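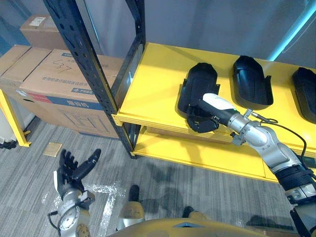
Figure 1. Shoe-shaped plastic shells on a yellow metal shelf.

Drying Time and Odor in Canvas Work Shoes
Cremilda Sampaio
Materials and Everyday Products, final project report

1. Background

People who work in kitchens, greenhouses and warehouses often wear the same pair of shoes every day. If the shoes get wet during a shift, they may still be damp the next morning. My aunt works in a plant nursery in Ginwood and goes through this most of the spring. Her habit is to stuff the shoes with newspaper and leave them by the back door. My cousin puts his on top of the water heater. They have argued over it for years, and neither of them had ever checked.

I wanted to find out which common drying method gets a canvas shoe back to its dry weight fastest, and whether the faster methods also leave less odor.

2. Materials

I used 16 canvas shoes of the same model and size, sold under the Moltik name at the discount store in Celtelholm. Each shoe had a cotton upper, a rubber sole and a foam insole that could be taken out. I also used a kitchen scale, a small desk fan, old newspaper and a plastic tub. All drying was done in my family's laundry room with the door closed and the heat left at the same setting.

3. Method

The shoes were split into four groups with 4 shoes in each:

Group A – left on a rack, nothing inside
Group B – stuffed with newspaper, paper changed once before bed
Group C – placed in front of the fan
Group D – insole taken out, then placed in front of the fan

Every shoe was weighed dry, held under water for 2 minutes, drained upside down and weighed again. I then weighed each shoe once an hour during the day and first thing the next morning. Insoles from Group D were weighed together with their shoes. A shoe counted as dry when its weight was back to the starting value.

For odor, I asked three family members to smell the shoes the following Saturday without knowing which group they came from. They marked each shoe as none, slight or strong.

4. Results

The average shoe weighed 725 grams right after draining. Group D dried first, followed by Group C. Group B lost weight quickly in the early hours and then slowed down until the paper was changed. Group A was last, and all of its shoes were still damp in the morning.

The toe was the last part to dry in every group. Odor was strongest in Group A. Groups B and C got mixed marks, and Group D was mostly marked as none.

5. Problems

The scale only reads to the nearest five grams, so small differences near the end could not be seen. The fan also did not blow evenly on all the shoes. I swapped their places every hour, but I missed one swap because of dinner. New shoes may not smell the way worn ones do – my teacher, Mr. Hsieh, pointed this out when I turned in my plan, and I agree with him. I would use worn shoes if I did the project again.

6. Conclusion

Taking out the insole and using a fan was the best of the four methods. Newspaper is still better than leaving the shoes alone, provided the paper gets changed. I did not test the water heater.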